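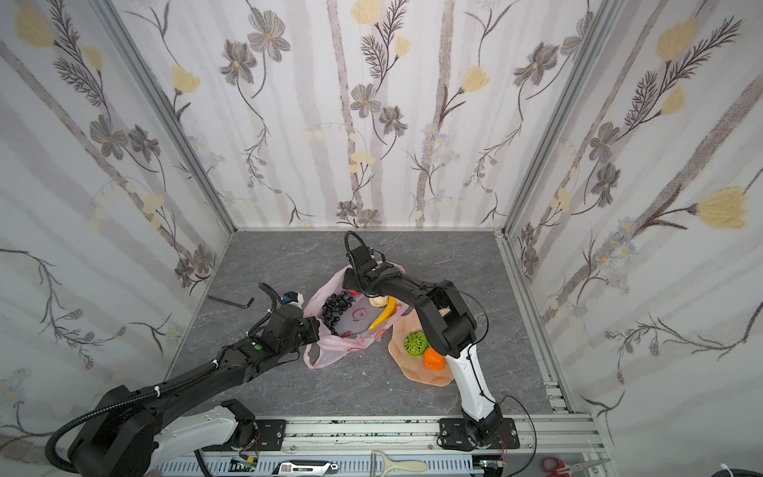 Handling Bad Reviews and Complaint Threads: Tips for a Small Workshop Page

These notes apply to anyone who sells from a home workshop or kitchen and keeps a page on a review site or social network. They cover routine work only. Legal threats and personal harassment need other advice.

Set up alerts first

Create one alert for the business name and one for each common misspelling. Salminen gets typed with one "n" dropped or an "i" swapped for an "e", and those posts will not show up in a search for the correct form. Send all alerts to a separate mail folder. Check it at 8 a.m. and again at the end of the day.

Save before you reply

Take a screenshot of the whole post, including the user name and the time. Copy the link into a plain text file. Posts get edited after a reply goes up, and the reply can then look odd or rude.

Match the review to an order

Search your order list by item and month. If there is a match, write the order number next to the saved link. If there is none, say so in the reply and ask for the number by private message. Do not call the review fake in public, even when the wording is identical to three others.

Keep the reply short

500 characters is a workable limit. State what you understood the problem to be, what you will do, and where the customer can reach you. Leave out discounts. A coupon offered in a public thread tends to bring more complaints to the same thread.

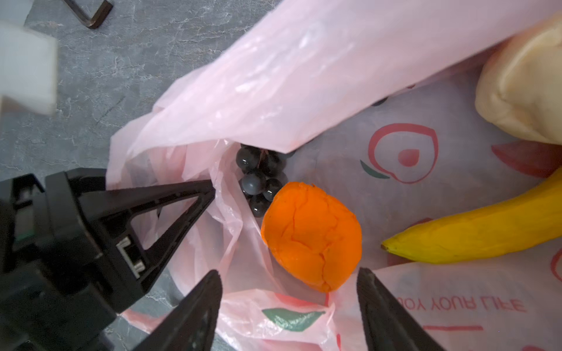

Reporting a post

Use the report form only for posts that break a written rule of the site: copied text, threats, private addresses, reviews of the wrong business. Quote the rule by its number if it has one. One report per post is enough. Repeat reports go to the back of the queue on some sites.

Sudden clusters

Sixteen one-star ratings on a Monday morning, all without text, should be logged as a group. Note the first and last time stamps and any phrases the accounts share. Post a single notice at the top of your page and leave it there — separate replies push each rating back up the feed.

Asking for reviews

Put the request on the packing slip, in one line, below the care instructions. Ask every buyer, including those who had a problem. Do not filter by mood and do not pay for ratings, as most sites remove both when they find them.

Storage

Keep one folder per month with the screenshots, the text file and your replies. Delete customer addresses from the file once a case is closed.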